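Wustano pone a la venta un servicio de grabación de tareas manuales a domicilio

2018-08-19
Redacción Automatización

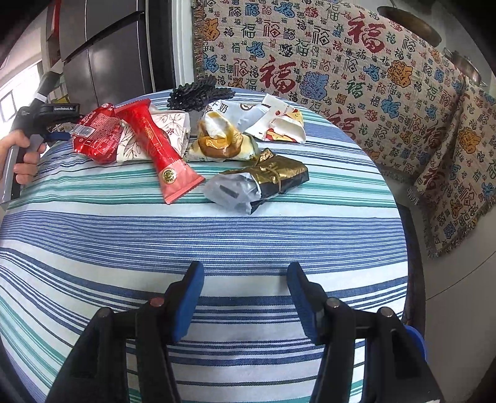 La firma Wustano ha abierto la contratación de un servicio de registro de tareas manuales dirigido a laboratorios y fabricantes que entrenan brazos de manipulación. El cliente entrega una lista de tareas y recibe las grabaciones ya recortadas, sincronizadas y etiquetadas. El trabajo no se hace con el brazo final, sino con pinzas de mano que maneja un operador en una vivienda corriente. El modelo que aparece en la toma tiene dos dedos con almohadillas de goma azul, abiertos sobre una mesa redonda con mantel a rayas; al otro lado hay varios paquetes de aperitivos y, en el borde izquierdo, una segunda pinza, con gatillo azul y la etiqueta GenRobot.AI. Los envoltorios blandos figuran en el catálogo del servicio como categoría propia, separada de las cajas y los recipientes rígidos.

El servicio se ofrece en dos modalidades. La básica comprende un lote de 400 secuencias de una misma familia de tareas, por ejemplo recoger, clasificar o trasladar envases flexibles. La ampliada permite combinar familias dentro del mismo pedido y añade la anotación de cada contacto entre los dedos y el objeto. En ambas, el cliente puede rechazar las secuencias que no se ajusten a la especificación, y Wustano las repite sin cargo hasta completar el lote contratado.

Cada secuencia se entrega con el vídeo de la cámara montada en la pinza, la trayectoria de la herramienta en seis grados de libertad y la apertura de los dedos en cada instante. La trayectoria se refiere al punto medio entre las yemas. Las tres señales comparten una única base de tiempos, y el archivo de calibración de la óptica se incluye en el paquete. Las distorsiones propias de una lente de gran angular no se corrigen en origen: el vídeo se suministra tal como se captura, y la rectificación queda a cargo del cliente.

La documentación técnica dedica un apartado a los materiales deformables. Una bolsa medio vacía cede al cerrar la pinza y cambia de contorno entre una toma y la siguiente, de modo que la posición de agarre válida no puede fijarse de antemano. Wustano pide a sus operadores que no alisen ni ordenen los envases antes de empezar y que varíen la disposición inicial en cada repetición. También se admiten superficies con estampado, que dificultan la separación visual entre el objeto y el fondo. El cliente puede excluirlas al formalizar el pedido, aunque la empresa recomienda mantenerlas en una parte del lote.

La sincronización y el control de calidad se realizan con Borevus, un programa propio que descarta de forma automática las secuencias con pérdida de seguimiento o con saltos en la señal de apertura. Lo que pasa ese filtro lo revisa después un técnico. Borevus no se vende por separado. Los clientes de la modalidad ampliada reciben un visor de consulta, sin funciones de edición, para comprobar las anotaciones antes de aceptar la entrega.

La distribuidora Moser, encargada de la comercialización, sitúa el plazo de entrega de un lote básico en hasta 80 días desde la aprobación de la lista de tareas. El plazo no incluye las repeticiones por rechazo. Los objetos que no se encuentren en el comercio habitual debe aportarlos el cliente, junto con una ficha de manejo si son frágiles. Los precios se facilitan previa solicitud y dependen de la duración media de las tareas y del nivel de anotación.

Wustano llevó a cabo en mayo una prueba previa con Jumar, fabricante de equipos de envasado, que encargó secuencias de recogida de bolsas pequeñas y paquetes alargados. Según la empresa, la prueba sirvió para modificar dos puntos del procedimiento: la comprobación de la calibración se hace ahora al principio y al final de cada sesión, y el operador marca con una pulsación del gatillo el inicio de la tarea. Los resultados obtenidos por Jumar en sus propias máquinas no se han hecho públicos.

Quedan fuera del servicio las tareas con líquidos, con alimentos sin envasar y con utensilios de corte. Tampoco se registran fuerzas de agarre, ya que la pinza de mano no incorpora sensores para medirlas. Las grabaciones son propiedad del cliente una vez abonado el pedido, y el contrato prevé el borrado de las copias de trabajo tras la aceptación. Las solicitudes se tramitan a través de Moser, que pide una descripción de las tareas, el formato de archivo deseado y las dimensiones máximas de los objetos.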